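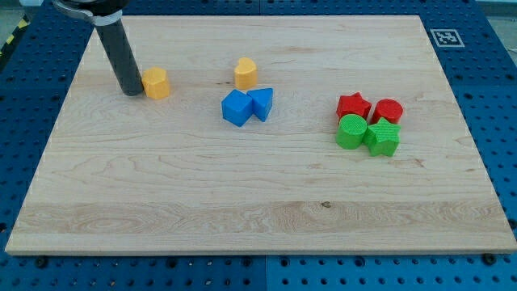 Bench 4, pale wooden board on the blue perforated platform.

BENCH AND WORK BOARD INSPECTION, BOLLANBY WORKSHOP
Inspected by: Zarmeena Memon
Reviewed by: Akash Vishwakarma
Date: 2023-12-06
Ratings: OK / Watch / Fix

1. Board lies flat on the platform, no rocking
OK. I pressed on all corners by hand.

2. Board surface: cracks, splinters, raised grain
OK. There is a small dark knot in the figured part of the grain, toward the front. I passed a cloth over it and no fibres were caught. Please do not fill it.

3. Front edge of the board
Watch. The end grain is a little rough to the fingers at the left. Light sanding with 240 paper is enough, then vacuum the dust from the holes of the platform.

4. Screws near the front corners
OK. Both heads are sitting well. Use the hand driver only, the power driver has damaged heads on other benches.

5. Seam between platform panels
Watch. The two blues are not the same colour, this is no defect. But I can feel a small step with the fingernail, so I ask that it is measured before June.

6. Holes in platform free of chips and offcuts
Fix. I removed 14 pieces, mostly pencil lead and shavings. The Erko brush is too wide for these holes, a narrow one should be ordered from Clallberg.

7. Yellow and black tape at platform edge
OK. Colours are clear. Renew it when one end begins to lift.

8. Printed square marker on the board, right side at the back
OK. Clean with a dry cloth, no solvent.

9. Floor beside the bench
OK. Keep some 70 cm free for walking.

Reviewer comment (A.V.): Agreed on items 3 and 6. For item 5, put the measured value on this same sheet, please, and initial it.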